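**To:** homes-collection list
**From:** Dwynwen Skyrme
**Date:** December 14, 2021
**Subject:** Re: [homes-collection] Draft 3 of the recording rules, sections 2 to 6

Sarahí, thanks for sending this around. I've put my answers under your points. I cut the parts where I had nothing to add.

> On section 2: Noemí and I still disagree about tidying. The draft says "the room is to be left as found." She wants "the work surface is to be cleared and the rest left as found." Her reason is that people at the Assunção homes were spending the first part of each session arguing about what counts as found.

I'm with Noemí on this one. "As found" sounds simple but it gives the person holding the grippers no help at all. If the task is folding on a bed, then the bed is the work surface, and anything on it that isn't part of the task should either be moved before recording or written in the session note. The shelves, the floor and the corners stay the way the household keeps them. We want that variety, and we told the households they wouldn't have to clean for us.

I would add one line to her wording: "Items on the work surface that can't be moved are listed in the session note." Chargers and things plugged in next to a bed are the usual case. Please don't ask people to unplug their belongings.

> On section 3: cables and trip hazards. Macario wants a full walk-around before every session with a signed sheet. I think a signed sheet for every session is too much paper for two-person teams.

A walk-around, yes. A signed sheet, no. We tried sheets at Orkomow in July and people filled in a week's worth at one sitting, so all we learned was that they had pens. A single yes/no field in the session form, which can't be skipped, would do the same job. What the field should cover:

- the floor on the side where the operator stands, for the full length of the bed or table
- any cable the operator would have to step over
- loose plastic bags, flat cardboard and packing material within one step of the operator
- rods, poles or frames that could be knocked over by an elbow

If the answer is no, the team moves the thing or picks another side to stand on. They don't record and fix it afterward.

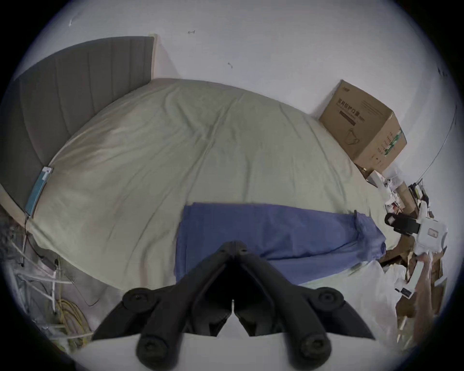

The reason I care about the standing side is that both hands are taken. Someone carrying a gripper in each hand can't grab the edge of a table if they trip, and they're looking at the cloth, so they won't see the floor. Estrella raised this back when we were still writing draft 1 and it somehow fell out. I'd like it back in as its own rule, numbered, so it can be cited: "The operator does not step backward while recording. If the task needs a change of position, the operator stops, looks and moves."

> On section 4: cloth tasks. Do we need a rule on the color of the cloth against the color of the sheet? The people at Posunska asked for strong contrast in every session.

I would say no to "every." A blue cloth on a beige sheet is easy, and it's fine to have plenty of that. But homes have white towels on white beds, and if we write contrast into the rules we'll end up with none of those. My suggestion is that out of each block of 12 sessions in a home, at least three use a cloth close in color to whatever is under it. Posunska can filter those out if they don't want them. The session form already has a field for cloth color. It doesn't have one for the surface, so we need to add that.

On the state of the cloth at the start: the draft says "flat and free of wrinkles." Please take out "free of wrinkles." Nobody's fitted sheet is free of wrinkles and neither is a towel that has been folded before. "Spread out, with all corners reachable" is enough.

> On section 5: motion. Justudano reports that 1,014 clips were turned in during the last round and that they only count the first 1,000 toward the target. They'd like us to say what happens to the extra ones.

The extra ones are kept and go through the same checks as the others. I don't want a rule that makes clip 1,001 worth less than clip 1,000, or we'll see people holding back good clips for the next round. Clips that fail the checks come out first, and what's left is counted. If that puts the total under 1,000, the team makes up the difference. Could you write to them and say so? I can do it if you'd prefer it came from me.

As for blur, I'd stay away from a hard limit for now. Some blur in the moving hand or at the end of the cloth is normal when the fabric is being pulled. What we should reject is a clip where the gripper fingers can't be made out at the moment of the grasp. That can be judged by eye and two reviewers will mostly agree on it. I don't think they would agree on a number.

> On section 6: privacy. Labels, mail, medicine boxes. The current text says "remove personal items from view." Is that enough?

No, and I think this is the weakest part of the draft. "Personal" means different things to different people. I'd split it in two:

1. Anything with a name, address, phone number, face or account number on it is moved out of view or turned around before recording.
2. Printed packaging with no personal details may stay. A carton from a store or a box of masks is fine with its own label showing. A shipping label stuck on the same carton is not.

The team should look at the room through the camera before the first clip, and not only with their own eyes. The lens takes in far more at the sides than people expect – wall, floor, the corner behind the bed, the other person's hands. Macario has a short checklist for this that he uses for training. It would be good to attach it as an annex if he agrees.

Two small things that weren't in your message:

Section 1 still says "robot" in places where we mean the hand-held grippers. There is no robot in the homes, and a household reading the consent form next to these rules could get the wrong idea about what is coming through the door. Please search and replace with care, as section 7 does mean the robot.

The rule on breaks (7.4 in this draft) belongs in section 3 with the other safety rules. People stop reading before section 7.

I'm fine with the rest as it stands. If you can send draft 4 with the changes to 2, 3 and 6, I'll read it the same day, and the cloth table in section 4 can wait until Noemí has looked at the color proposal.

Dwynwen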